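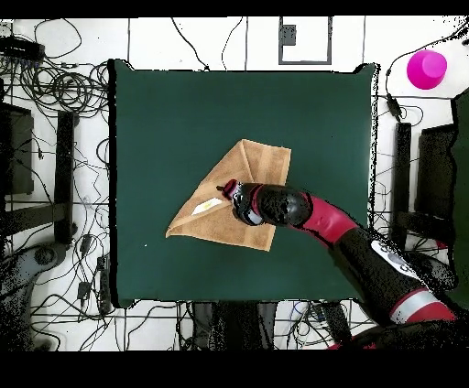
Tan towel, folded, tag showing. Arm in from the corner.

April, 7 pm, Biletthorpe bench

Shopping list night, sort of. Siham Bouzid wants my numbers for the second half of the year before she goes on leave, and I've been putting it off, so I'm writing it all down here first and she can pull out what she needs.

The big one is the second arm. I've gone back and forth on this (see the grumpy entry a few pages back) and I'm now for it. Nearly every fold we want to try next needs one hand to hold a corner and another to take the edge across, and I'm tired of inventing clever ways to do it with one. Ruppert have quoted for the arm on its own, no gripper, and Vavby can do us a gripper for 1,952 with the mounting plate thrown in. I'd still like to see that plate before we sign anything! Last time the bolt pattern was wrong and we lost a week to it.

Fingers next. The black ones are blunt at the tip and I'd love to try something thinner with a bit of grip on it, for getting under a hem. Softer pads are cheap, so I've put down 2 sets of each and we can argue about which is better when they turn up. 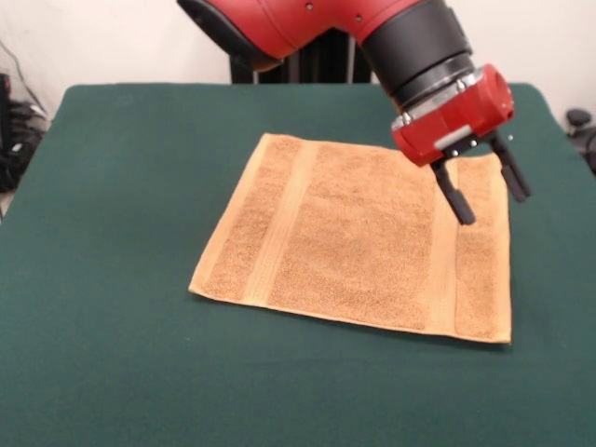
Same colour towel laid flat, fingers open, not touching. Note the woven bands.

Towels! We need more of them and they need to be different. I've asked for 20, in a mix of sizes and weights, and please can some of them be plain with no woven bands. The bands are flatter than the pile and I'd like to know how much the fold planner is leaning on them. Pale ones too, and at least a few in green, just to be mean to it on the green cloth.

Cables. I'd like a proper tray and some floor covers, because the left side of the table is a nest and a second arm will only add to it. Pulell do a modular tray in 7 sections that would go round the table and along to the power. Siham, I know you said furniture comes out of a different pot, but I'm putting it in here anyway and you can move it.

Not asking for: a new table. It's a good size for one arm and I think it will do for two if the second base goes opposite the first. I want to tape that out on the floor before we order, mind – reach on paper and reach over a real towel are different animals.

Still to do:
Ring Ruppert about lead time and whether the quote covers delivery
Get the plate drawing from Vavby
Measure from the table edge to the wall, both ends
Ask Siham if spare fingers count as consumables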